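How to check a powder transfer kit before you pay for it

Koltari sells its bench kit as ready to run: one arm, a wrist camera, a stock routine for moving powder into a flask. I had it for more than 34 days in July and August, and I would not take "ready" on trust. Set up the plainest job you can think of and watch it.
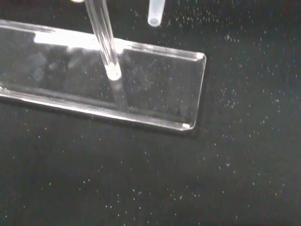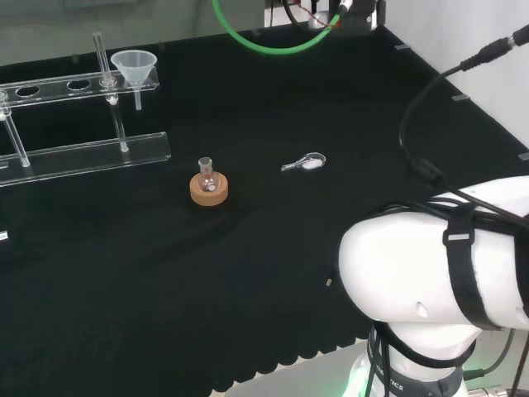
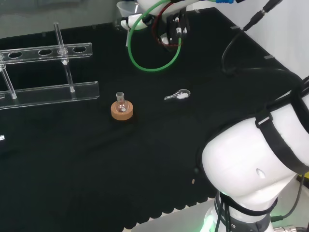 1. Cover the bench in black cloth. White powder shows up on it, and the brochure photos all use a white bench - draw your own conclusions.

2. Put the flask in a cork ring. Keep the metal scoop within easy reach of the arm, with the handle pointing toward the flask.

3. Teach the funnel pickup first. Dean Entwistle at Koltari told me the default grip setting suits any plastic funnel. Try yours at low speed before you believe him.

4. Test the wrist camera on clear parts. Glass and acrylic give off glare and false edges, and the manual spends two lines on this.

5. Weigh the flask before and after each run. My target was 251 mg. Do at least eight runs and write down the bad ones too.

6. Move the flask a little and start over without reteaching. The sales page says the kit copes. Get that in writing, with a distance.

Lizelle Shezi ran the same steps on the Mustley kit and can share her log sheet if you want to compare.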